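So the budget is done. Or it's done enough that I hit send and then went and ate a whole sleeve of crackers standing up in the kitchen, which tells you how I felt about it.

If you're new here, I run the small workshop at Kolev, where we teach arms to handle food and other awkward stuff, and every spring I have to write down what we want to buy for the coming year. I love the arms. I love the work. I do not love the spreadsheet. But a few of you wrote after my last post asking what a setup like ours really costs to keep going (hi Esi!), so I promised I'd go through it, minus the parts I'm not allowed to share.

The first thing I'll say is that the arms themselves are the easy line. You get a quote, you gasp, you put the quote in the sheet. Somebody above you either signs it or doesn't. We already have our pair and they're fine, so this year there's nothing on that line at all except service. Luzius wanted me to put in for a second station and I talked him down to "maybe August," because I know what happens to a request when there's one giant number sitting at the top of it. Everything under it gets squinted at too.

It's the little things that eat you alive! Last year I wrote "consumables" and put 2000 next to it and felt very grown up. We blew past that before the summer. Tape, paper, cables, finger pads, more tape, groceries. Yes, groceries. I am a person who files receipts for corn.

The corn is on the list for a good reason, though. It's long, it's tapered, it's bumpy, and there's no obvious best place to grab it. If you only ever practice on blocks you'll think your gripper is wonderful. We mostly run it near something with a slope or an edge to it so the arm can't just swoop in any old way, and our favorite for that is a shiny brown wooden box with a slanted top that I found at a yard sale and have never once put on an expense report. Best money this lab never spent.
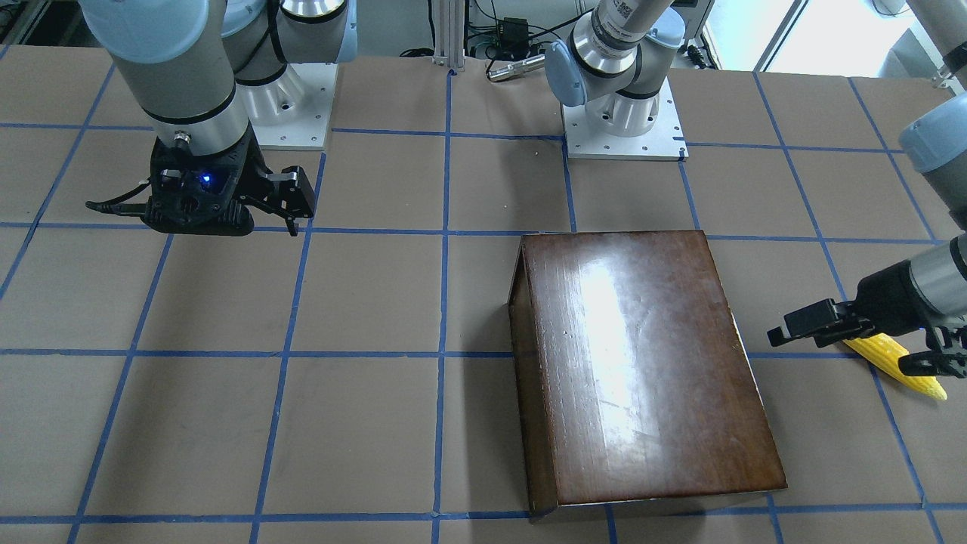 Left arm on corn duty, right arm waiting with its fingers open.

Okay, so look at the table, because the table is where I want to spend money this year and I had the hardest time explaining why.

We cover it in brown paper and then lay out a grid with blue masking tape. It's cheap and it works and I'm the one who puts it down, and my lines wobble. I've made my peace with that. But the paper creases, the tape strips don't always meet, and every time we change the paper I have to lay the whole thing out again on my knees on a stool like I'm wrapping a present for a giant. Costel timed me once (thanks, Costel) and was kind enough not to tell me the result.

What I asked for is a proper printed mat, made to size, with the grid already on it. I got two quotes. Flokton came in at 3000 with mounting holes cut to match our plates. Drolell was cheaper, but they wanted us to cut the holes ourselves, and I have met us. I went with Flokton in the sheet and put a note beside it saying we could live with Drolell if we had to. Always leave yourself a "could live with." People who sign budgets like crossing something out, and it may as well be something you picked for them.

Second on my list is lighting, or really blinds. We've got that big bright window behind the table and on a sunny day it throws a white streak right across anything glossy. I used to write this up as a vision problem and ask for a fancier camera. Senad read my draft and said, very politely, have you considered curtains. So there's a line for blinds now and no line for a camera, and I've saved us a pile of money and lost a small piece of my dignity.

Third is gripper spares. We've been buying fingers one set at a time, whenever a pair wears down, and paying shipping every time, which is silly. Tenuteck sells them in packs of 6 and I finally did the math. I put in for 52 sets, then looked at the total, then looked at the closet where they'd have to live, and went back to two packs. (The 52 was one for every week of the year. It made sense at eleven at night.)

Then cables. I don't want to talk about cables. There's a line for cables.

Some stuff I left off on purpose: a nicer chair, new shelving for behind the table, and a label maker, which I want so badly. Todor says you should ask for everything and let them say no. I've tried it that way and I just end up with a no on the thing I needed, so I keep my list short and I'm a bit smug about it.

One tip for anybody doing this for the first time: keep a notebook by the bench and write down every single thing you run out of, on the spot. Don't wait till budget season and try to remember. I started last August and my consumables number this year is so much bigger than the old one, but I've got pages and pages to back it up, with smudges on them and everything. Split it up too. "Tape and paper" gets approved. "Consumables" gets a phone call.

Oh, and put your groceries on their own line and call them test objects. I learned that one the hard way, after a long email thread about whether the lab was buying people lunch.

I should hear back in a few weeks. If the mat goes through I'll do a whole post on putting it down, and if it doesn't you'll get a whole post of me on the stool with the blue tape again. Esi, I still owe you the answer about service contracts - I need to dig out the old one and see what we signed. Leave me a comment if you've bought a printed mat from anyone, especially if it curled at the corners, I'd love to know before they send me an invoice!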